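Home | Datasets | Docs | Contact

# Rotside Letters – transcribed household letters

Posted 2018-02-03 by Ona Kuusk
2 comments | 134 shares

Rotside Letters is a set of 400 handwritten family letters with plain-text transcriptions. The originals come from the Dollosstead town archive, where they were kept in boxes by street name. Most are short notes between relatives: harvest news, illness, money owed, requests for seed potatoes.

## What is in the download

- `letters/` – one text file per letter, UTF-8, line breaks as on the paper
- `meta.csv` – one row per letter: id, street, writer code, page count, transcriber
- `notes/` – remarks on hard passages, where there are any
- `CHANGES` – corrections since the first release

Scans are not included. The archive will send them on request.

## How the text was made

Each letter was typed by one person and then checked against the paper by a second. Where the 2 readers disagreed, both readings are kept in square brackets with a slash between them. Sigita Venckus settled the spelling rules before typing began and they were not changed afterward. The rules are short:

- Keep the writer's spelling, even when it is plainly a slip.
- Keep capitals as written.
- Mark a word that can't be read with `[?]`.
- Write crossed-out text between tildes if it is legible. Otherwise leave it out.

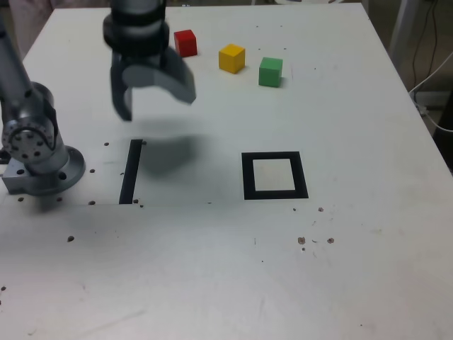
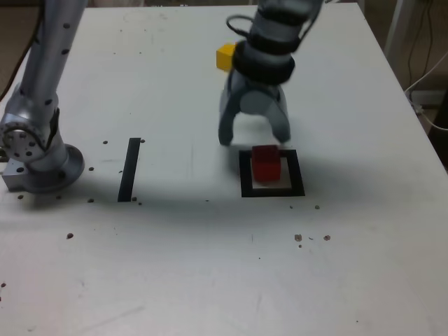
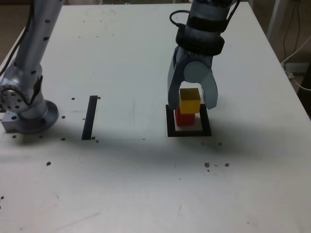 Red cube between the gripper's fingers:
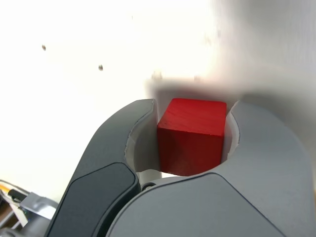
**Can I search for a surname across all the letters?**

Surnames were replaced with writer codes in both the text and the metadata, so search on the code. First names were left alone. The list that matches codes to families stays with the archive.

## Columns in meta.csv

`id` is the box letter plus a running number and has gaps where a letter was withdrawn. `street` uses the old street names. `pages` counts written sides, so a folded sheet can be four pages. `transcriber` holds initials only.

The `year` column was dropped. Too few of the letters carry a date, and guesses from the paper or the ink were not good enough to publish.

## Known problems

- Box H was typed with curly quotes and the other boxes with straight ones. Normalize before counting characters.
- Postscripts written in the margin are placed at the end of the file, whatever their position on the page.
- Some writers used the same sign for "and" and for a plus. It is always typed as `&`.

## Tools

The Sekis script in `tools/` strips the brackets and tildes and gives clean reading text. It takes the first of two readings – edit the setting at the top if you want the second. Han is a small viewer that shows a letter and its notes side by side. Neither is needed to use the files.

## Use

Free for teaching and research. Please name the archive and the release you used. Corrections are welcome and go into the October release if they arrive before it. Send the letter id, the line number and your reading.

Previous | Next | Back to datasets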